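Planner 7 is out. Should you switch?

Akstead Controls Newsletter, 2/4/22

Ulska shipped version 7 of its grasp planner last month, and the release notes promise a lot. Faster candidate search, a new confidence score on every grasp, and a setup tool that is supposed to get a new cell going without any hand tuning. We have been running it next to version 5 on the Whitlock cell, and I would hold off on switching for now.

The speed claim is fair. The new search comes back sooner on every part we gave it, and it no longer stalls when two parts touch. If your cycle time is limited by planning, you will notice. Ours isn't. We spend most of the cycle moving the arm, so shaving the planning step bought us very little.

The confidence score bothers me more. It comes out as a number from 0 to 100, and the default rule is to go ahead with anything over 55. I have asked Ulska twice what the number means and got back a paragraph about training data. Is a 60 supposed to work six times in ten? Is it a ranking and nothing else? A threshold on a number with no stated meaning is a guess, and I would like to know whose guess I am running on a machine that can break things.

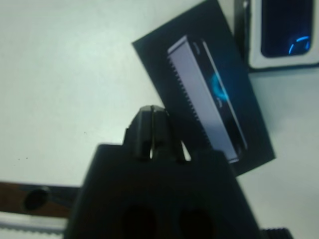
Perception is where I expected version 7 to earn its keep, and it is where I have the most doubts. The planner now takes the wrist view as its main input and treats the overhead camera as a backup. Fine on paper. But a wrist view has the gripper sitting in the lower middle of it the whole time, and the fingers cover part of whatever they are pointed at. You also get surfaces that were made to fool the eye. A black card with a phone printed on it, shown at an angle with a metallic edge and a blue glow on the screen, gives an edge detector a long straight line that has nothing to do with where the card ends. A planner that locks onto the printed edge will line up its fingers with a picture. Version 7 has a setting called "surface prior" that is meant to deal with this, and the manual gives it one sentence. It is off by default.

The log format changed as well. Version 5 wrote one plain line per attempt and you could search it with anything. Version 7 writes packed files that only open in Fastasia, Ulska's own viewer, and the viewer stops at 2,047 entries per file without a warning. We found that out when a set of failed attempts seemed to be missing. They had been recorded, and the viewer just wasn't showing them.

So wait for the next point release, which Ulska says is coming in May. If you have to move sooner, keep version 5 installed on the same controller, turn the surface prior on, and set your own confidence threshold from your own parts. Export the raw logs every night too. The export command is in the tools folder and isn't listed in the manual.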